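Pressemitteilung

Clenau vergleicht vier Greifer an einem Arm: Ergebnisse der Versuchsreihe liegen vor

Tavby und Prieto im gleichen Prüfablauf, Messprotokolle für Anwender auf Anfrage erhältlich

11. April 2019

Die Firma Clenau, Anbieter von Prüfdienstleistungen für die Automatisierung, hat eine Versuchsreihe mit vier elektrischen Greifern abgeschlossen. Insgesamt wurden 3.352 Greifvorgänge durchgeführt und ausgewertet. Alle Greifer arbeiteten am selben sechsachsigen Roboterarm, mit derselben Steuerung und mit denselben Werkstücken. Die Ergebnisse richten sich an Betriebe, die kleine Teile in wechselnder Lage greifen müssen und vor der Anschaffung eines Greifers stehen.

Ausgangslage

Die Datenblätter der Hersteller geben Greifkraft, Hub und Schließzeit an. Diese Angaben sind nützlich, sie lassen sich aber nur schwer miteinander vergleichen. Ein Hersteller misst die Kraft an der Fingerspitze, ein anderer in der Mitte des Fingers. Auch die Schließzeit wird einmal mit und einmal ohne Kommunikation zur Steuerung angegeben. Von mehreren Kunden wurde Clenau deshalb gefragt, ob ein Vergleich unter gleichen Bedingungen möglich ist.

Die Versuche haben im März stattgefunden. Geprüft wurden zwei Parallelgreifer von Tavby in kurzer und langer Ausführung sowie ein Parallelgreifer und ein Dreifingergreifer von Prieto. Die Steuerung und die Software für die Bahnplanung kamen von Stirkbridge. Alle Geräte wurden von Clenau zum normalen Preis gekauft. Die Hersteller hatten auf den Ablauf der Versuche keinen Einfluss und haben die Ergebnisse vor der Veröffentlichung nicht erhalten.

Durchführung

Für die Versuche wurden 8 verschiedene Werkstücke ausgewählt, darunter eine Hülse aus Aluminium, ein flacher Kunststoffdeckel, eine Sechskantmutter und ein Beutel mit Granulat. Jedes Werkstück wurde an wechselnden Stellen abgelegt, vom Greifer aufgenommen, um 50 Millimeter angehoben, gehalten und an einer zweiten Stelle wieder abgesetzt. Als erfolgreich galt ein Greifvorgang nur dann, wenn das Werkstück nach dem Absetzen innerhalb des vorgesehenen Feldes lag. Ein Teil, das zwar gehalten, aber daneben abgesetzt wurde, zählte als Fehler.

Die Reihenfolge der Greifer wurde jeden Tag gewechselt. Auf diese Weise sollte vermieden werden, dass ein Gerät immer am Morgen bei kaltem Arm und ein anderes immer am Nachmittag geprüft wird. Die Fingerauflagen wurden vor jedem Durchgang gereinigt. Bei jedem Wechsel wurden außerdem der Werkzeugmittelpunkt neu eingemessen und die Last in der Steuerung neu eingetragen.

Ergebnisse

Bei den festen Werkstücken liegen alle vier Greifer eng zusammen. Die Unterschiede bei Hülse und Sechskantmutter sind so klein, dass Clenau daraus keine Rangfolge ableiten möchte. Anders ist es beim flachen Kunststoffdeckel. Die lange Ausführung von Tavby hat diesen Deckel am sichersten aufgenommen, weil die schmalen Finger weniger Platz über der Unterlage brauchen. Der Dreifingergreifer von Prieto hatte beim Deckel die meisten Fehler, er war dafür beim Beutel mit Granulat klar der beste.

Über alle Geräte und Werkstücke wurden 177 Fehler gezählt. Der größere Teil davon entstand nicht beim Greifen, sondern beim Absetzen. Besonders der leichte Deckel blieb nach dem Öffnen manchmal kurz an einer Fingerauflage haften und verdrehte sich dabei. Eine langsamere Öffnungsbewegung hat dieses Verhalten verbessert, sie verlängert aber den Takt. Welche Einstellung günstiger ist, muss jeder Betrieb nach seinen eigenen Anforderungen entscheiden.

Die Schließzeit war bei beiden Greifern von Tavby kürzer als bei den Geräten von Prieto. In der Gesamtzeit eines Zyklus war dieser Vorteil allerdings kaum noch zu bemerken, denn die Bewegung des Armes benötigt den weitaus größten Anteil. Wer allein wegen der Schließzeit einen Greifer auswählt, sollte zuerst den gesamten Ablauf messen.

Kamera am Handgelenk

Im zweiten Teil der Versuchsreihe wurde untersucht, wie gut sich die Greifer mit einer kleinen Kamera am Handgelenk des Roboters verbinden lassen. Als Arbeitsfläche diente eine matte graue Fläche mit einem Raster aus blauen Linien. Das Raster gibt die Felder für das Ablegen und Absetzen vor und wird gleichzeitig von der Bildverarbeitung benutzt, um die Lage der Kamera zur Fläche zu bestimmen.

Die Kamera blickt schräg auf die Arbeitsfläche, wodurch Linien, die in Wirklichkeit parallel sind, im Bild auseinanderlaufen. Die Software von Stirkbridge rechnet diese Verzerrung heraus. Dafür benötigt sie mindestens zwei Kreuzungspunkte des Rasters. Aus geringer Entfernung werden die Kanten der Linien etwas weich abgebildet, für die Berechnung der Kreuzungspunkte war die Schärfe jedoch in allen Durchgängen ausreichend.

Schwieriger war die Frage der Helligkeit. Auch eine matte Fläche ist im Kamerabild nicht überall gleich hell. Eine feste Helligkeitsschwelle hat sich darum nicht bewährt. Die Auswertung nach dem Farbton der Linien war stabiler und wurde für alle weiteren Durchgänge verwendet. Sehr kleine helle Punkte, zum Beispiel Staub oder Kratzer, werden von der Software anhand ihrer Größe aussortiert.
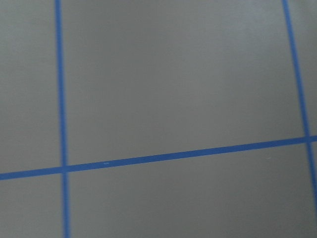
Montage und Kabelführung

Beim Anbau haben sich deutliche Unterschiede gezeigt. Die Greifer von Tavby haben eine seitliche Anschlussbuchse, das Kabel der Kamera kann auf der anderen Seite geführt werden. Bei den Geräten von Prieto liegt der Anschluss oben am Flansch. Dort musste ein Zwischenring eingesetzt werden, der den Abstand zwischen Flansch und Fingerspitze vergrößert. Für Anwendungen mit wenig Platz sollte dies bei der Planung berücksichtigt werden.

Verfügbarkeit der Daten

Die vollständigen Messprotokolle mit den Einstellungen für Kraft und Geschwindigkeit können bei Clenau kostenlos angefordert werden. Kunden haben außerdem die Möglichkeit, eigene Werkstücke für einen Vergleich einzusenden. Die Werkstücke sollten nicht größer sein als eine Handfläche und müssen in mehreren gleichen Exemplaren vorliegen. Eine Prüfung von Vakuumgreifern nach demselben Ablauf ist in Vorbereitung, ein Termin dafür steht noch nicht fest.

Über Clenau

Clenau prüft Greifer, Roboterarme und Steuerungen im Auftrag von Anwendern und Maschinenbauern. Das Unternehmen verkauft selbst keine Greifer und erhält von den Herstellern der geprüften Geräte keine Provision.

Pressekontakt

Clenau, Abteilung Kommunikation
Der Abdruck dieser Mitteilung ist honorarfrei. Um ein Belegexemplar wird gebeten.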